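The report said the arm had hesitated. Mahlet Alemneh read the word twice and put a line through it with her pen.

"Machines don't hesitate," she said. "What did it do?"

Danylo Karpenko looked at the ceiling of the Sandhu test kitchen. He had written the report at 11 the night before, and it read that way. "It closed on the bowl. It was supposed to close on the meat. It had the rim, it thought it had the meat, and it lifted."

"Thought."

"The software returned a good grasp. Is that better?"

It was a little better. She wrote it down. Outside, November rain ran off the Mimovcombe bus shelter, where two line cooks stood smoking in their whites. One of them had his hand wrapped in gauze. The bowl had come off the end of the arm and hit the counter next to him, and a piece of it had opened his palm.

Ikard had sent Vilhjálmur Vídalín, who wore a good coat and kept calling it "the event." He had a laptop open before anyone offered him a chair. The controller, he explained, ran a package called Cemadance, and Cemadance had passed every grasp in simulation before it ever touched a real kitchen. Every single one.

"Passed according to what?" Mahlet said.

"According to the score."

"And who writes the score?"

He smiled at that as if she had asked who writes the weather. Then he turned the laptop around and clicked back through the last run, looking for a view he liked.
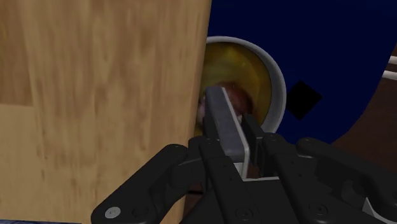 "Stop there," she said. "Can it see the whole bowl from where it is?"

"It doesn't need to see the whole bowl."

"I didn't ask what it needs."

Vídalín scrolled a little. No, he said finally, it could not see the whole bowl. It filled in the rest.

"With what?"

"A model. An estimate of the shape." He cleared his throat. "Which is very good."

Danylo had started to laugh and was trying to hide it in his sleeve. Mahlet let him. She had closed 5 of these cases for the county, and in each one there had been a man with a good coat and a score.

"So when it picked up the rim," she said, "what did the score say?"

Vídalín typed. He took a long time over it — longer than the typing called for.

"Success," he said.

She wrote that down too, and asked Danylo where the main breaker was. He pointed to the gray door behind the fryers. Vídalín was already on the phone to Ikard when she pulled it.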